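Hiebert Hard Wax Oil: a brown table brought back to life

Reviewed by Rhonda Lévesque, October 13, 2023

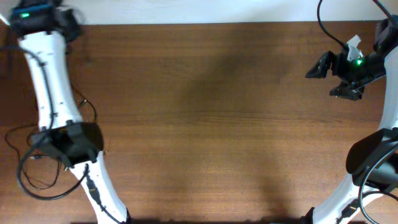

What I was working with

I bought a secondhand wooden table in February and spent the spring pretending the finish was fine. Every mug left a ring and the old varnish had gone tacky along one side, so in the end I gave in, sanded the lot and went looking for an oil. A neighbour swore by Uvis varnish, but I wanted something I could patch later without stripping the whole top again. Hiebert kept coming up, so Hiebert it was.

Putting it on

I loved this part! The oil is thin, a bit like warm honey, and it goes a long way. I used a Koseo pad for the first coat and an old cotton T-shirt for the second (the T-shirt was better, and free). You work it in along the grain, leave it 13 minutes, then wipe off everything you can. Do wipe it all off. I was lazy near one corner and had to go back with a white pad the next morning to get rid of a sticky patch.

The smell is there but it's mild, more like nuts than paint. I had the window open for the evening and that was enough for me. The tin asks for a gap of 4 hours between coats, though I left mine overnight.

How it looks

The colour that came up in the wood is gorgeous. Before sanding it was a flat, tired brown, and after the second coat there was so much red and gold in it that I kept wandering back in to have another look. The sheen is low, a soft glow when the light comes in sideways, and it feels like wood under your hand instead of plastic.

Living with it

Tea, red wine and a leaking soy sauce bottle have all wiped off. A hot Grilell dish, put down without a mat by someone who shall remain my brother, did leave a pale mark. I rubbed in a dab of oil, waited a day and can only find the spot now if I crouch.

Grumbles

The lid is awful. It bends the first time you prise it up and never seals properly again, so I've moved what's left into a jam jar. I'd also like a smaller tin, as I've got well over half of mine to use up.

Would I buy it again?

Yes, happily, and the bedside cabinet is next. Five stars for the oil, two for the lid.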